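Telidberg's bin-picking checklist is out, and it leaves the hard part to you

Posted 8/8/21

Telidberg has put out its long-promised good practice guide for robot bin picking, the job of having an arm reach into a container of mixed parts and take out one at a time. It runs to 18 pages, it is free to download, and the group behind it is already calling it a standard. It isn't one. Nothing in it is binding, no outside body has signed off on it, and the word "should" does most of the work from the first page to the last.

A draft went around in May and drew 331 comments, according to the change log at the back. Most were marked "noted." A handful led to new wording. The section on cables, which several shops had complained was too thin to use, grew by two sentences and still says only that cables on the arm should be "routed so as to avoid snagging." How much slack is too much? How far should a loop be allowed to hang near the gripper end? The guide doesn't say, and anyone who has hung extra sensors on an arm knows that is where the arguments start.

The same goes for the bin. Users are told to fix it "securely" and to record its position before each run. Clamps are allowed, and so is bolting. There is no figure for how much the bin may shift before the run has to be stopped, and no test for finding out.
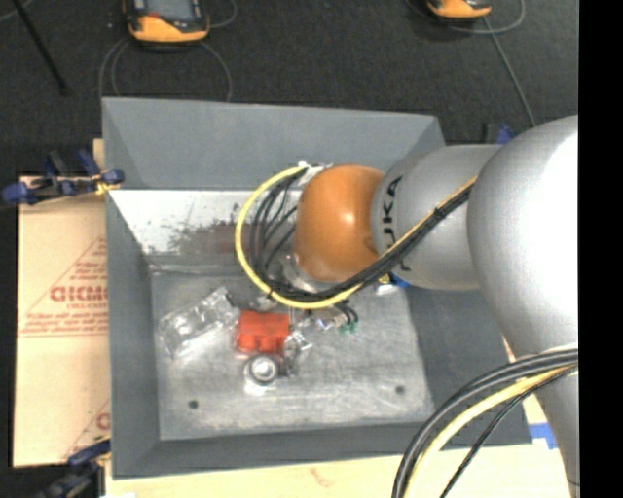

Then there is the matter of what goes in the bin. Telidberg wants test loads to include shiny parts, clear packaging and loose wires, all of which give vision systems trouble. Good. But it lets each user choose the mix, and lets them leave out any item they judge "not representative of the intended task." A vendor with a weak camera could drop the clear plastic, report a fine pick rate and still say the guide was followed. The old Jurngate method, for all its faults, at least made everyone use the same parts.

Jurngate hasn't been updated in years and plenty of people were glad to see something new on the way. Some of that goodwill may not last. Integrators at Mäkelä say they will follow the new guide on all future cells, though they haven't said who will check. Fullthorpe is going further and will sell a one-day audit against it for $2,749, with a certificate at the end. What the certificate proves is hard to pin down when the document under it has so few limits to pass or fail.

There are useful pages. The part on handheld controllers is clear about who may hold one while the arm is live and where it should be put down between runs. The log sheet in the appendix is short enough that people might fill it in. And the advice to photograph the bin before and after each run is cheap and sensible – plenty of labs do it already.

Telidberg says version 2 will add numbers "where consensus exists." It gave no date. Comments on the current version can be sent in through the form on its download page.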